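31 January 2023

Day 9 of the manipulation project. Notes first, then the log numbers, then whatever I still have energy for.

Started by rereading the assignment sheet, mostly to settle an argument with Masaru. He maintains that the "household sorting" task means picking from an open surface and placing into a container. I read it as both directions, container to surface included. The sheet says "transfer small personal items between a container and a surface," so I am counting it as both. Masaru conceded by text at lunch and then asked who was going to rewrite the task list. I rewrote the task list.

Grip pads. The old foam ones compressed too far on anything thinner than a pencil and did not recover between picks. The blue pads are better. The texture gives enough bite on a cable that it no longer rolls out sideways when the jaws close at an angle. They are less good on flat, smooth things. A hair tie is easy from the side and close to impossible from directly above, where the tips meet over it and push it flat.

Linkage. One of the pins on the Kineck unit had worked its way out by a visible amount after yesterday's session. Pushed it back, added a retaining clip from the parts drawer, cycled the jaws by hand 29 times. No movement. I will check it again before the next session and write the result here whether or not it is interesting.

Calibration took too long. The Plalto script wants the jaws fully open, fully closed, and fully open again, and it rejects the sequence if either hand drifts during the closed step. It rejected me 5 times. Fumiko suggested resting both wrists on something solid. I did, and it passed. Her note about this is in the shared folder under "Cáceres," the name we gave the second test setup, and I had not read it. Added a line to the checklist so that the next person does not have to find it the same way.

Item selection. We agreed last week that the set should be things with different failure modes:
- closed loops that stand up on their own (watch bands)
- rigid rings (bangles)
- loops that collapse (beaded bracelets, hair ties)
- long flexible items (earphones, charging cables)
- small things with odd outlines (ornaments, clips)

Cables are the worst category by a wide margin. With one gripper the loops follow the jaws up and then half of them stay behind. With two grippers you can pin one side and lift the other, but the hands have to agree on an order, and mine do not agree yet. Masaru proposes that we score a cable as placed when the plug end is inside the box. Fumiko wants all of it inside. I sided with Fumiko, since a cable hanging over the rim is the thing a person would go back and fix.

Background. The Vemton reader we were assigned for the theory half has a chapter on clutter that I finally got through. The useful point was small. Patterned cloth under the objects makes edge detection much harder than a plain table does, and a system tuned on plain tables will report objects where there are only printed shapes. Our first batch was all on the lab bench, gray on gray. The instructor's comment on it was one word, "clean," and I do not think it was praise. Petals and ferns it is, then.

Setup for the bed sequence: box on the flowered cloth at the end of the bed, both grippers, jaws open at the start of each attempt.

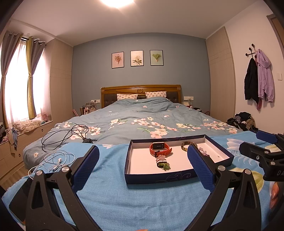
Bed sequence, grippers open. Earphones and cable on the left, bracelets and smart band in the box.

The navy box with the white interior is a good choice and I want to keep it. Contrast against the inside is high for everything except the pale pink flower, which I expect to cause trouble in labeling. The bangle is close to the jaw's working width, so approach angle matters more for it than for the rest.

Log count for the project after upload stands at 1601 clips. Fumiko has the labeling sheet and will take the rigid items. Masaru takes the loops. I have the cables, on the grounds that I argued for the stricter rule.

Open items:
- recheck the linkage pin
- ask whether two-handed clips need separate labels for each hand
- write up the approach angles for the bangle with a sketch
- return the spare battery to the lab before the end of the session

Forearms sore. Sorting the naming scheme can wait until tomorrow.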